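Unplanned stops during the container task
Project report, Skundham manipulation project
Ye-ji Joo
Bagheri Laboratory, Viltdale
Submitted February 21, 2018

1. Background

My part of the Skundham project was to get the arm nearest the cutting board to pick up a small plastic container, carry it across the table and set it down, then pick food pieces out and place them in a bowl. The table has two arms and both are driven from Derniver, the control program written by last year's group. I was given a working version of the pick routine and asked to run it enough times to say how reliable it was. It was less reliable than we expected, so most of this report is about the stops.

2. What happened

I ran the whole task 40 times. In eight of those runs the arm went into a protective stop before it reached the end. The pendant showed a force limit message each time, and the brakes came on. In two of the eight runs the gripper let go of the container when I cleared the stop, and the contents went over the paper.

At first I blamed the gripper. The container is light and bends when it is squeezed, and I thought the fingers were closing too far and pushing against each other through the plastic. I reduced the closing force and the stops carried on as before. I also changed the container for a stiffer one, with the same result.

The next idea was the cable at the wrist. It hangs in a loop and I had seen it pull tight when the last joint turned a long way. I gave it more slack and taped it again. This was worth doing, but it did not cure the fault.

3. Cause

The answer was in the elbow. When the gripper works low and close to the base, the forearm has to fold back upwards and the elbow becomes the lowest part of the arm. On some paths it came down far enough to press on the table. The paper covering hid this from me for some time, as the contact made no noise and left only a faint crease.

Derniver does have a check for the table. It treats the table as a flat plane and keeps the arm a set distance above it. I found two things wrong with it. The check was only applied to the gripper tip and the wrist, so the elbow was free to go anywhere. The height of the plane had also been measured before the present table top was fitted, and it was too low.

The wrist camera was no help in finding this. It looks out past the fingers and cannot see the elbow. I spent a full session going through wrist recordings frame by frame before I looked at the recordings from the fixed cameras, and I should have started with those.

4. Changes made

I measured the table height again at the four corners and the centre, using the arm itself moved by hand, and put the highest value into the settings file. I added the elbow to the check, with a clearance of 40 mm below the outside of the joint cap. Any path that breaks this is refused before the arm moves, and Derniver prints the name of the joint.

I also changed how a stop is cleared. The old script opened the gripper as part of its reset. It now leaves the gripper as it is until the operator confirms, with one hand on the pendant.

The speed limit was lowered while I tested this and I have left it at the lower value.

5. Safety

Nobody was hurt and the arm was not damaged. The stops worked as they should. What concerned me more was my own habit of leaning in to pick up spilled pieces before the stop had been fully dealt with. The bench rules now say that the emergency stop is pressed before anyone reaches over the table, including for small jobs such as straightening the cutting board. The second arm has to be stopped as well, even when it is not part of the task.

6. The work at the table

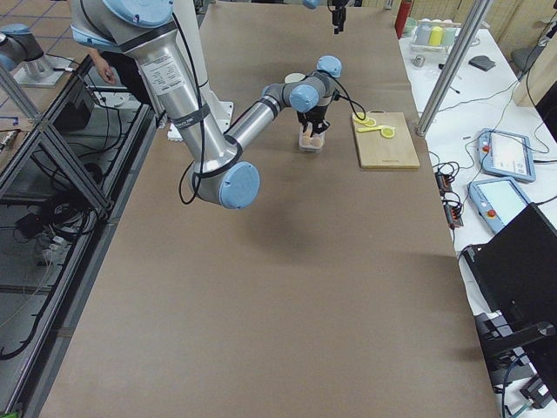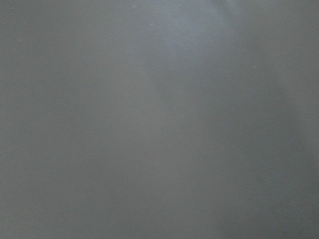
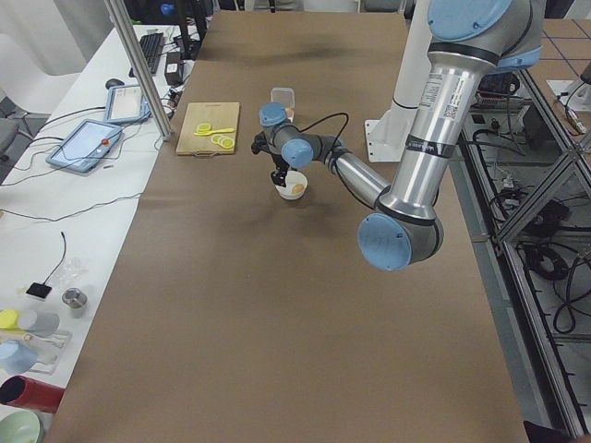 Figure 1: the container held in the gripper, with the elbow low over the paper. Figure 2: wrist camera, a plain grey surface at very close range. Figure 3: the gripper above the white bowl.

7. Remaining work

The new check still treats the table as empty, so the cutting board and the bowl are not known to it. The second arm has the corrected table height but has not been run with the elbow check switched on. I plan to do this in April, and the settings file should not be copied to other benches before then.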